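The Curtain Rod Saga, Part Whatever

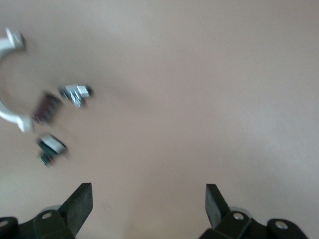
I have been trying to hang curtains in the front bedroom since February, and I would like to tell you the whole story because my sister is tired of hearing it. The room faces east, the street light outside it is the color of orange soda, and for the first winter in this apartment I slept with a T-shirt over my eyes. So, curtains. How hard could it be? You buy a rod, you buy two panels, you put up brackets, you go to bed. Except the window in that room sits in a tiled recess (why? who tiles a bedroom window?) and my landlord's one and only rule is no holes in the tile. That's how I ended up reading reviews of clamps at one in the morning, including white plastic ones shaped like a big letter C, open on one side, with chunky little blocks at the ends.

Let me back up, though, because the clamps come late in the story.

Attempt one was a tension rod. Everybody said tension rod. My mother said it, the woman at the fabric store said it, the internet said it in bold type. I bought a cheap one, twisted it until my wrists hurt, and wedged it in. It looked great! I took a picture and sent it to three people. It came down at 3 a.m. with a noise like someone dropping a drawer of spoons, and I lay there with my heart going, listening for burglars, and then the orange light came in and I understood.

I put it back up. It came down again. I put little rubber circles on the ends, the kind you use to open jars, cut down with kitchen scissors, and that bought me nearly a week. Then it rained for days and I guess the tile got damp, and down it went in the middle of the afternoon while I was on the phone with the dentist.

My neighbor Orlando Villanueva knocked on the door after the third crash. I thought he was going to complain, and I had my apology all ready, but he had heard it through the wall and figured out what it was just from the sound. He used to do window displays for a department store downtown and has Opinions about rods. He stood in my bedroom with his hands in his pockets and told me the panels were too heavy. "Those are for a dining room," he said. They were! They were on clearance, dark green, lined, and I'd bought them with no thought at all about what they weighed. I put them on the bathroom scale later, and if you've ever tried to read a bathroom scale with a curtain draped all over it, you know how that went.

So attempt two was lighter curtains. I ordered a pair from a line called Jana, in a color the website called oat. I want to say something about oat. I have now owned oat, sand, linen and something called Fraser, which is apparently a color as well as a man's name, and in my bedroom at nine at night every one of them is pink. Not a bad pink. A sort of inside-of-a-shell pink. I've decided I like it, mostly because the return window closed.

The other thing about light curtains is that they let in light. I know. I know! I stood there at bedtime with my lovely floaty new panels glowing like a lampshade and I laughed out loud, alone, in my pajamas.

Attempt three was blackout lining, which you can buy by the yard, and which I thought I would sew on by hand in an evening while watching something. I'm a fairly good hand sewer. I do hems, I do buttons, I once took in a whole suit for my cousin Duván Flores the night before his graduation, and he'll tell you it held (the jacket did, anyway). But blackout lining is miserable stuff. It's rubbery, it squeaks, it grabs the needle, and if you put a pin in the wrong place the hole stays there forever and lets through one tiny star of orange. I ended up with a whole constellation. I finished one panel over four evenings, and my thumb was so sore I started the second one wearing a thimble on each hand like a cartoon.

If you're going to try this, here's what I'd tell you now. Use clips instead of pins, the little ones quilters use for binding. Use a longer stitch than you think. Don't sew the lining all the way around! Attach it across the top and a little way down each side and let the rest hang, or the two layers will fight each other and the whole curtain will pucker like a raisin. I learned that last one after I'd sewn it all the way around. Unpicking took me most of a Saturday.

And of course once they were lined they were heavy again, so the rod came down.

Which brings me to clamps, finally. The idea was Orlando's. The recess has a wooden frame set into it on the inside, and the frame sticks out just far enough that you can get something around the edge of it. So, he said, clamp a bracket to the wood on each side, lay a proper rod across, and you've made no holes in anything and the landlord can go on being happy. He drew it for me on the back of a pizza menu. I still have the menu. It's on the fridge.

I started looking at clamps and completely lost my mind for about two weeks. There are so many kinds! Metal ones with a screw, which grip like anything but leave a little round dent in the paint. Spring ones, which are fast and friendly and which I don't trust with anything over my head. Plastic ones, which look nicer in a bedroom but made me nervous. I found a set of brackets from a company called Pilasside that seemed perfect until I read the small print and saw they were made for office partitions. I found another set, the Setonix, that came with 83 reviews, most of them glowing, and one from a person who had used them to hang a piñata and was very angry.

I went with the Setonix in the end. I bought 2, and I put a scrap of felt between the clamp and the wood so it wouldn't mark the paint (cut from the bottom of an old hat, sorry, hat). Then I tightened them, hung off the rod a little with both hands, thought better of it, and put up the curtains.

They stayed up! They've stayed up all this time. The first night I woke at three anyway, out of pure habit, and lay waiting for the spoons. It was so dark I couldn't see my own hand. I could see my constellation, faintly, over on the left panel, and I've gotten kind of fond of it.

A few leftover notes, since some of you will ask.

The rod is plain steel conduit from the hardware store, cut to length by the nice man in the plumbing aisle and wiped down with vinegar to get the printing off. It cost less than lunch. I sanded the ends and stuck a cork in each one, and I'm planning to paint the corks when I feel like it.

The rings I already had, from the dining room curtain era. They squeal on the conduit. Rubbing a candle stub along the top of the rod fixed it, and now they glide, though you have to do it again every so often.

The dark green panels went to Duván, who has an actual dining room now, with a table and everything. He hung them in twenty minutes with a drill. I wasn't there for it and I'm glad, I think I would have cried.

I did look at blinds. Several of you wrote to me back in the tension rod days and said, gently, have you thought about blinds? I have thought about blinds. The ones that fit that window were a custom size, and the quote came to just under 500 dollars before anyone had even driven over to install them, and I closed the tab and went for a walk.

Next up is the kitchen window, which has no frame to clamp to, tile all the way around again, and a radiator right under it. Orlando has already been over to look. He stood there a long time and then asked if I'd considered just putting a big plant in front of it, so if anyone has strong feelings about large plants that don't mind a radiator, the comments are open and I'm listening.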